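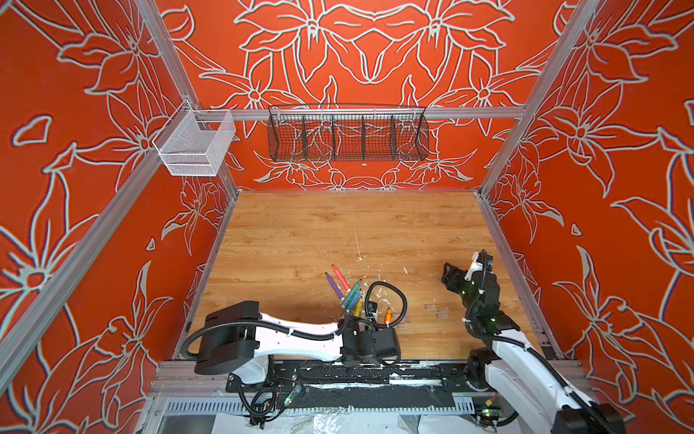 What keeps a losing player in a recreational league? In our records, attendance in the first month of the season predicted return the following year better than any batting or pitching figure.

4.2 Return rates in the lower division

The Moltthorpe league runs 11 softball teams in its lower division. We followed 123 adult players through 488 games and recorded who played, who sat out and who signed up again when registration opened in October. Players who missed two of their first four games were the least likely to come back, and this held for teams at the top of the table as well as the bottom. Batting average had a weak link to return, and it disappeared once age was included.

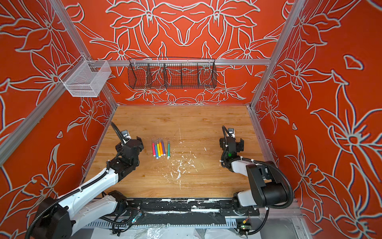 Team identity was harder to measure. We asked players to describe their team shirt from memory and scored the answers for color and design. Plain shirts were described poorly, even by captains. Cartwright, whose shirt carries a large pale outline of a flower on orange-red, much in the manner of the walls in Figure 2, did best on this task and also kept most of its roster. One team is not enough to support a claim, and Cartwright has a settled coach and a home field close to public transit - either could account for the result.

Figure 2. Pale floral line drawing on an orange-red ground.
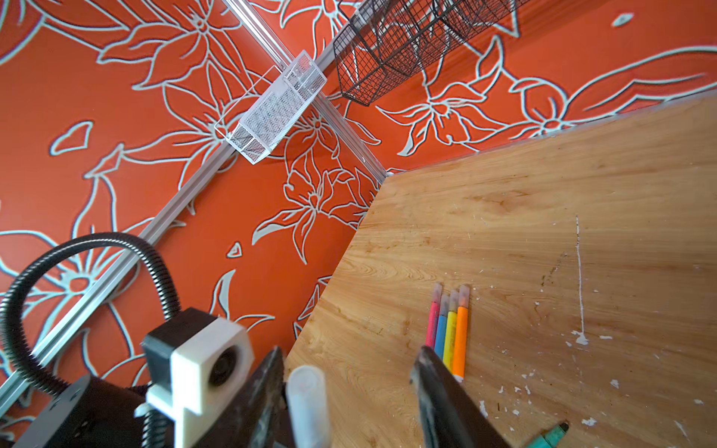

Madhu Nautiyal, replying to an earlier draft, objected that we had treated the end of a season as a single decision. Several players told her they had quit in the middle of the summer and kept turning up until the schedule ran out. We accept the point. Our registration data cannot separate these players from those who decided later, and the model in Section 4.3 does not try to.
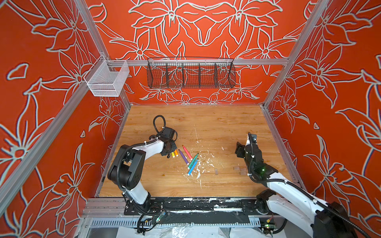
Did game length matter? Return rates were the same for games that ended inside the 90-minute limit and games that were stopped by it. Players complained about the limit in the comments section of the survey, mostly when their team had been batting, but the complaints were not linked to leaving.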